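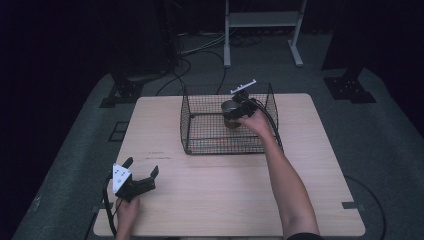

How to compare two hand-held grippers without fooling yourself

Everyone has a favourite gripper, and it is usually the one they tried last. Before you order a second pair, give both candidates the same dull job. Ours is a metal cup and a wire basket.

1. Set up

Clear the table and put the basket towards the back. Route the cables so that neither hand has to drag one over the basket wall. Darnell fingers and Pamo fingers go on the same bodies, so change the fingers and leave everything else alone, however tempting the screws look.

2. Grip the cup

Come down from above with the fingers open, one either side, and close just below the rim. Squeeze until it stops sliding, then stop squeezing. Lift it a little and hold.
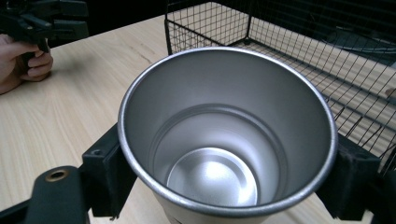

If the cup tilts, your pads are meeting it at different heights. Open, level your wrist and go again. Do not correct it with the other gripper, or you will be testing your own cunning.

3. In and out of the basket

Lower the cup in, let go, pick it up again and bring it out. Wire mesh is very good at catching fingertips, and it will find any sharp corner the maker forgot to round off.

Do 18 goes per set of fingers, then swap hands. Friederike Nolte once did 127 in an afternoon and could not hold a teaspoon at supper – this is not a target.

4. Write it down

Note drops, snags and second attempts separately. Our Darnell set had almost 11 snags to every drop, and a plain pass-or-fail column would have hidden the lot.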